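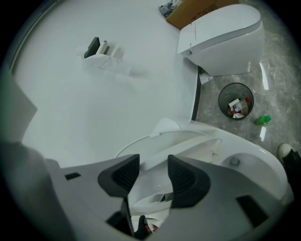 Skorix hand-held gripper pair: two months in the bathroom room

I paid $2,065 for the pair, plus shipping, and I've now had them long enough to be rude about the parts that deserve it. Short version: I like them a lot, I'd buy them again, and I'd throw the packing foam and half the manual straight in the trash.

We use ours for bathroom chores (wiping, picking up paper, lifting seats and lids), so they lead a harder life than a pair that stacks blocks on a desk all day. The Ilie mini I had before these was lighter and cheaper, and it drove me up the wall. The pads slid off their mounts if you so much as looked at a wet sponge. So grip was what I cared about going in.

Setup first. The manual is 98 pages long and you need maybe five of them. Charge both, pair them one at a time (left one first! if you do them together the app gets the sides swapped and you'll be redoing it), then run the open-close routine three times with nothing between the fingers. Skorix says once is enough. I did it once on day one and my closed position was off by the thickness of a credit card, which you won't notice with a roll of toilet paper but you'll sure notice with a single sheet.

The pads are ribbed on the inside and they grab tissue really well, even one loose sheet. Smooth plastic is harder. A toilet seat is slippery and rounded and you have to come at it from the side with the fingers wide open, or you just push it around. That took me most of an afternoon to figure out and it isn't in the manual anywhere. 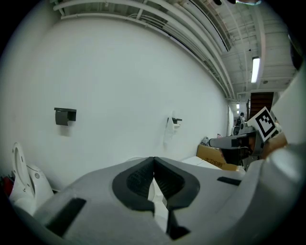

The marker cubes are where I'd tell you to slow down. They need to sit dead square, and the clip that holds them feels tight well before it's fully home. Push until you hear the second click. I missed it on the right-hand one and spent an evening blaming the lighting, the glossy floor, the white walls and my own eyesight before I wiggled the cube and felt it move. Now I wiggle both cubes before every session, same as checking the stove before leaving the house.

While you're in there, do a quick wipe of the printed faces with a dry cloth. Don't use glass cleaner! I ruined one face that way and the replacement came from Lotico, who were quick about it, but you have to buy the full set even if you only need one side. Boo.

Looking after them is pretty painless otherwise. My routine goes like this: pads off, rinse under the tap, old toothbrush along the ribs, leave them on a towel overnight. Tissue lint packs itself into those grooves like you wouldn't believe, and once it's in there the grip goes mushy. The housing gets a damp cloth and nothing more. I keep the cloth well away from the slots.

I've had one real repair. After 227 runs (the app keeps a tally) the left finger on one gripper started closing a hair behind the right. It wasn't broken, just lazy. The fix was two small screws under the pad mount, a quarter turn each, then the open-close routine again. Ten minutes, most of it spent hunting for the right driver. The one in the box is made of cheese, by the way. I stripped the tip on the very first screw and used my Clerkum set from the garage for everything after that, and I'd suggest you do the same from the start and save yourself the swearing.
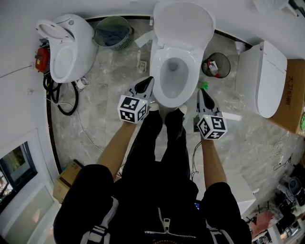
Both grippers in use at the middle toilet, marker cubes on.

Comfort is fine for half an hour and then it isn't. You work with your arms straight out in front of you a lot of the time, and low down too if the job is in the bowl or on the floor, so my shoulders quit long before the batteries do. I've started swapping with someone else after each batch and that helps a ton. A wrist strap would be nice. Skorix sells one, but it's a separate order, which at this price is a bit cheeky.

Other gripes, in no real order: the status light is way too dim in a bright room, the app forgets my session names, and the carrying case doesn't fit the cubes unless you unclip them. So every trip means refitting them, and every refit means the two-click thing again. I gave up and carry them in a cardboard box with a bath towel.

Four stars from me. It loses one for the screwdriver and the case. If you do order, get spare pads at the same time, the shipping on its own is almost as much as the pads.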